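Poner Two-Finger Gripper – Set-up and Care Guide
Section 5: Fingertip pads and the wrist view

Document date: 26/05/2021

5.1 What this section covers

Use this section when you replace the fingertip pads on a Poner gripper, or when the jaws no longer close evenly. It also covers the wrist view check in the Tanui simulator. Do that check before you run a stored job on the cell.

Mounting the gripper on the arm is in Section 3. Wiring and the tool connector are in Section 4. If you are working on a Nellby cell with the older tool flange, read the note at the end of 3.6 first.

5.2 What you need

Pad set, left and right, from the same package
Four new pad screws (supplied with the pad set)
Hex key, supplied with the gripper
Torque driver
Lint-free cloth and isopropyl alcohol
Setting block from the Flomcombe accessory kit
A computer with Tanui installed and the cell project loaded

Do not reuse the old pad screws. They are coated with thread lock at the factory and will not hold the second time.

5.3 Make the cell safe

CAUTION: The jaws can move when power comes back to the tool connector. Keep your fingers out of the jaw opening whenever the drive is enabled.

1. Finish or cancel the current job. Remove any part held in the jaws.
2. Jog the arm to the service position. The gripper should be at chest height with the jaws facing you.
3. Open the jaws fully from the Tool page on the pendant.
4. Turn the mode switch to Manual and take out the key.
5. Turn off the cell at the main isolator and fit your lock.
6. Wait until the light on the gripper body goes out before you touch the fingers.

Note: If the jaws were closed when the drive shut down, do not pry them apart. Restore power, open them from the pendant and start again at step 4.

5.4 Remove the old pads

1. Hold the left finger by its link, close to the pad. Do not hold it by the pad.
2. Loosen the two screws on the outside of the pad a little at a time, going back and forth between them.
3. Remove the screws and slide the pad off toward the center of the jaws.
4. Do the same on the right finger.
5. Wipe both pad seats with alcohol on a cloth. Let them dry.
6. Look at the seats under a good light. A seat with a raised burr can be dressed with a fine stone. If a seat is cracked or bent, replace the whole link (Section 7).

Check the old pads before throwing them away. Even wear on both sides is normal. Heavy wear on one side only means the jaws have been meeting the part off center, and the new pads will wear the same way unless the pick position is corrected. Save the pads until the wrist view check is done – they are useful to have next to you when you look at the pick points.

5.5 Fit the new pads

The two pads are mirror copies and are not interchangeable. The ridged side of each pad faces the other finger.

1. Set the left pad on its seat and push it outward until it stops.
2. Start both new screws by hand. If a screw does not turn freely for the first few threads, back it out and start over.
3. Tighten the screws lightly with the hex key, enough to keep the pad from rocking.
4. Fit the right pad in the same way.
5. Place the setting block between the pads with its flat end against the palm.
6. Press both pads against the block by hand and tighten all four screws with the torque driver. Use the setting printed on the pad package.
7. Remove the block. It should slide out with light drag and leave no mark on either pad.

CAUTION: Do not close the jaws under power with the setting block in place. The drive can damage the block and strain the finger joints.

8. Compare the top edges of the pads. They must be level with each other. If one is higher, loosen that pad and repeat from step 5.

Note: A small step between the outside of the pad and the link is normal.

5.6 Restore power and set the zero

1. Clear all tools out of the cell. Remove your lock and turn on the main isolator.
2. Turn the mode switch to Manual and enable the drive.
3. On the Tool page, select Pads replaced. The cycle counter for the pads goes back to zero.
4. Select Find zero. The jaws close slowly until the pads touch, then open again.
5. Read the closed position value. A new pad set should read between 200 and 210 counts.
6. If the value is in range, press Accept. If it is not, see the table in 5.9.
7. Run the jaws open and closed a few times at low speed. Listen for clicking at the end of the stroke.

Write the closed position value in the cell log, along with the part number of the pad set. The value drifts slowly as the pads wear, and the log is the only place where the history is kept after a controller update.

5.7 Wrist view check in Tanui

Tanui draws the gripper as the wrist camera sees it. The vision job uses this view to mask out the fingers, so the model has to match the pads on the machine. If the wrong pad model is loaded, the mask is off and the job may report a part when there isn't one.

Do this check in a blank project first, and only then with the cell loaded.

1. Start Tanui and open the blank project that came with the installation. It has a plain floor and backdrop and no parts or fixtures.
2. In the tool list, choose the Poner gripper and the pad type shown on your package.
3. Set the jaws to Open.
4. Choose View, then Wrist camera.
5. Compare your screen with Figure 5-1.
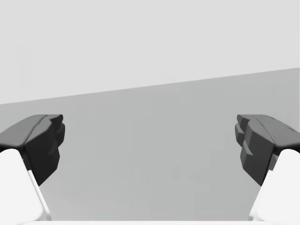

Figure 5-1. Wrist camera view in Tanui, jaws open, no part loaded.

6. Check that the white links come up from the two bottom corners, each with a dark pad on top. The notched faces must point at each other across the opening.
7. Check that the upper edges of the two pads are level, a little below the middle of the view.
8. Drag the jaw slider from open to closed. Both fingers should move by the same amount. Leave the slider at Open when you are done.
9. Close the blank project without saving.

Note: The line between floor and backdrop may slope. It follows the wrist angle saved in the project and has no effect on the mask.

If one finger sits higher in the view than the other, the camera mount angle in the tool file is wrong. Open the tool file, go to Camera mount and enter the angle recorded at installation. Do not move the finger models by hand to make them line up. This hides the error in the view and leaves it in the mask.

5.8 Load the cell and send the mask

1. Open the cell project and select the same gripper and pad type.
2. Choose Vision, then Rebuild mask. On most computers the rebuild takes up to 2 minutes.
3. Choose Send to controller. Wait for the transfer message before you unplug the cable.
4. On the pendant, open the Vision page and confirm that the mask date has changed.
5. Run the job once in Manual at low speed with an empty tray. The vision job should find no parts.
6. Put one part in the tray and run again. Watch the jaws as they come down on the part. Both pads should touch it together.
7. If one pad touches first, adjust the pick point in small steps and repeat step 6.
8. Turn the mode switch to Auto and return the cell to the operator.

Masks built before the July release of the controller software are not accepted. Rebuild them as above. The old tool file can be used as it is.

5.9 If something is wrong

Closed position too high
The pads are touching too early. Look for dirt on the seats or a pad not pushed fully outward. Repeat 5.5.

Closed position too low
The wrong pad type is fitted, or the pads are worn. Check the package against the pad type on the Tool page.

Error 399 after Find zero
The drive did not see the pads touch. Open the jaws, check for a loose pad screw and run Find zero again. If the error returns, check the tool connector (Section 4).

Clicking at the end of the stroke
A pad screw is standing proud and catching on the link. Turn off the cell as in 5.3 and check all four.

Vision job finds a part in an empty tray
The mask does not match the pads. Repeat 5.7 and 5.8. If the mask is correct, clean the camera window.

Wrist view is blank in Tanui
No tool is selected, or the camera is turned off in the tool file. Select the gripper again and reopen the view.

5.10 Routine care

Wipe the ridges with a dry cloth at the start of each shift. Use alcohol if there is oil on them, and never a wire brush. Check the pad screws weekly with the torque driver. Run Find zero once a month and log the value, even if nothing has been changed.

Spare pads should stay in their package until they are fitted. Store them flat, away from heaters and direct sun.

Continue to Section 6 for grip force settings.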